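February 1, 2022

Spent the morning on the planner config instead of the insertion code, which was the plan. Zacharias (the planning service, for anyone reading this log who joined after the rename) was still loading the collision model from before the holiday. In that model the PC is a closed box. The arm was being planned around a solid rectangular block with a height margin on top, and every goal pose inside the case was rejected as in collision. The log said only "no valid goal state", with the same error code we use for an unreachable pose, so I lost most of an hour checking inverse kinematics that had nothing wrong with it.

Two changes came out of that. First, the error codes are now split: goal in collision and goal unreachable report separately, and the collision report names the two links or objects involved. Second, the scene loader prints the model revision at startup and refuses to run if the revision doesn't match the task file. I should have done both of these last May when the same thing happened with the drawer task.

The new case model is a shell with walls and a floor, plus separate boxes for the drive cage, the power supply and the fan shroud. The cables are the hard part. I have modeled the bundle between the board and the drive cage as one fat convex hull, which is crude. It blocks a good deal of space the gripper could safely pass through, but it also keeps the planner from taking the short way across from the right. With the hull in place the approach comes in from straight above, which is what I want anyway for anything near the socket.
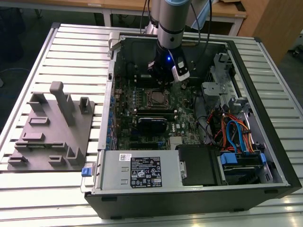
Planning time is the next problem. With the detailed model, the free-space segment from the fixture plate to the pre-grasp pose takes the sampling planner anywhere from well under a second to hitting the timeout. The variance bothers me more than the mean. I ran 49 queries against the same start and goal with different seeds, and 6 of them timed out. Looking at the failures, the tree was growing fine from the start side and hardly at all from the goal side. The goal sits down in a well, with the case walls around it, and random samples almost never land in the column above it.

The fix was to stop asking the planner to do that part. The task now has an explicit retract height above the case. The sampler plans between poses at that height or above it, and the descent is a straight Cartesian move with its own collision check. It is dull and it works: same 49 seeds, no timeouts. I left the old behavior behind a flag so I can compare the two on other tasks, but I don't expect to go back.

A note to myself on the Cartesian segment: the interpolator was checking collisions at a fixed joint step, not a fixed tool step. Near the wrist singularity that comes out very fine, and far from it too coarse. Changed it to check on whichever is smaller. This costs a few milliseconds per segment. Fine.

After lunch, perception. The Bullby pipeline registers the board by matching a template and then refining against edges. The template match is solid because the board is dark green and busy with components, and there is plenty to lock on to. The refinement is where it goes wrong. The worktable is all parallel slots, and the edge refiner loves parallel lines. If the region of interest is even slightly generous, it includes a strip of the table beyond the case, and the optimizer slides the pose over by one slot pitch to collect a better score. The residual looks excellent. The pose is nonsense.

I had patched this once already with a tighter crop, but the crop was hand-tuned for one placement of the case. Today I replaced it with a mask. The case outline is segmented first, eroded inward, and only edges inside the mask are kept. I also added a sanity check between the template pose and the refined pose: if they disagree by more than 3 millimeters, the refinement is thrown out and the cycle stops for operator confirmation. The threshold is a guess for now. It should come from the template match covariance, but the covariance that Bullby reports is far too optimistic and I don't trust it for anything.

Specular highlights are still open. The silver surfaces around the drive cage and the power supply saturate at the exposure that suits the board. I tried bracketing two exposures and merging them, which helps, but the merge adds latency and the wrist has to hold still for it. Another option is to use only the board for registration and treat the rest of the case as rigidly attached. That is true enough for the metalwork and not true at all for the cables. I will go with board only for registration and keep the hull for cables, updated from depth once per cycle.
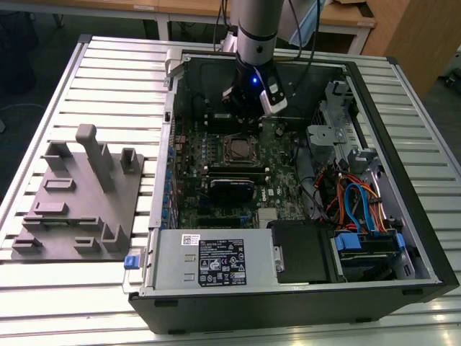 The socket state logic needed another look as well. The task graph treats the socket as having two states, empty and occupied, and the retention frame as having two, open and closed. That makes four combinations and the classifier was trained to output one label for each. It confuses two of them regularly. The training set from Emville has 2667 crops, which sounded like plenty until I sorted them by label and found that one combination has hardly any examples. Splitting it into two independent binary heads was an obvious move and I don't know why I didn't start there. Retrained over the network on the Prinevero machine while I did other things. Validation is better on both heads. I want to see it on a case from a different batch before I believe it, as the crops share a lot of lighting.

I also changed what the task does with the answer. Before, a label above the confidence threshold went straight into the task graph and the graph moved on. Now the label has to hold over several consecutive images from the hover pose before any transition fires. If it flickers, the arm retracts to the safe height and looks again from a slightly shifted viewpoint. This makes the cycle slower. I would take a slow cycle over a gripper finger in the socket contacts any day of the week.

Force control got the last part of the afternoon. The contact detector on the descent compares measured wrist force to a gravity-compensated baseline, and the baseline drifts. I had assumed this was thermal. Plotted it against joint angle over a few slow sweeps and most of it follows wrist orientation, so it is the payload model: the center of mass for the gripper was entered before the sensor module was mounted to the side of it, and never updated. The cables running up from the wrist add something too, and it is not repeatable, so there is no point in modeling it. Ran the payload identification again with the full assembly. The orientation-dependent part mostly went away. What remains is small enough that re-zeroing at the hover pose, right before the descent, takes care of it.

With that done I could lower the contact threshold by a good margin. I have not lowered it as far as the data says I could. There is noise at the start of each descent from the acceleration phase, and the detector is blanked for that period, and I want to look at what exactly happens when the blanking ends. There may be a step there. If there is, the right answer is a smoother velocity profile and not a longer blanking window.

Tooling gripe, for the record: the recorder still stamps camera images with arrival time and joint states with controller time. Overlaying them in the viewer gives a lag that changes with network load, and I keep catching myself tuning things against it. I wrote a small script that aligns the streams after the fact using the start of motion. It is a workaround. The proper fix is to stamp at the source, which means touching the camera driver, which means a day I don't have this week.

Commit list for today: error code split, revision check, retract height and Cartesian descent, edge mask, pose disagreement check, two-head classifier, payload parameters. The payload change is in the cell config and not in the repo - needs copying over before anyone reflashes the controller.

Tomorrow: blanking window first, then run the whole graph in dry mode with the fixture plate included. The plate's upright post is in the collision model but the two U-shaped holders are not, and the retract move on that side passes closer to them than I'd like. Need to measure them or find the CAD file. I think it is on the old share.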